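How to keep fruit and veg in thin carrier bags (or why I mostly don't)

Posted 2018-05-28 by Ita Rafferty

Every few months someone tells me a new way to make shopping last longer. Freeze the bag. Fold the bag. Put a sheet of kitchen roll in the bag and turn it over at night. I have tried a good many of these and I'm not convinced by most of them, so what follows is the short list I still bother with.

First, the knot. Market stalls and small grocers tie the handles before handing the bag over, and most of us leave it like that until we want something for dinner. I'd undo it as soon as you get in. Produce gives off moisture, the film holds it, and whatever is at the bottom goes soft first. If the knot has been pulled tight, don't tear at it. Twist one of the tails until it is thin and stiff, then push it back through the knot. It works about four times out of five for me. My neighbour Kieran McGrath swears it never fails, but he also swears by storing onions in tights.
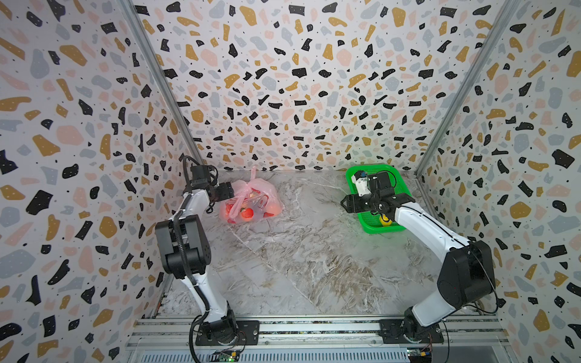
Once the bag is open, tip everything out and sort it. You want three groups: things for the fridge, things for the worktop, and things to eat tonight. Be hard on that last group. A bruised pear does not recover because you put it in a nicer bowl.

Carrots, greens and broccoli go in the fridge. Potatoes and onions go somewhere dark and cool, apart from each other if you have the space. Tomatoes I leave out until they are ripe. Bananas stay well away from anything you don't want ripening in a hurry.

Don't wash it all now. I know the tidy-fridge people do. Unless you are going to dry every leaf properly you are only putting water back in, and I have never met anyone who dries every leaf. Brush off the soil and wash things when you come to use them.

What about the special bags? I bought a pack of the Vasmont ones last September and ran them next to ordinary carriers left open at the top, with lettuce from the same stall in each. By the end of the week I couldn't tell which was which. The Fokau boxes with the vented lid did a bit better with berries, though they take up half a shelf and the lids crack. I wouldn't pay for either again.

As for the carrier itself, shake it out, hang it over the tap until it's dry, and fold it flat. It will do for muddy leeks or the kitchen bin. I kept every one we were given for a while and stopped at 23, when the drawer wouldn't shut. If it smells, or has a hole in it, let it go.

Comments are open if your method is better. Please say how long you tested it for.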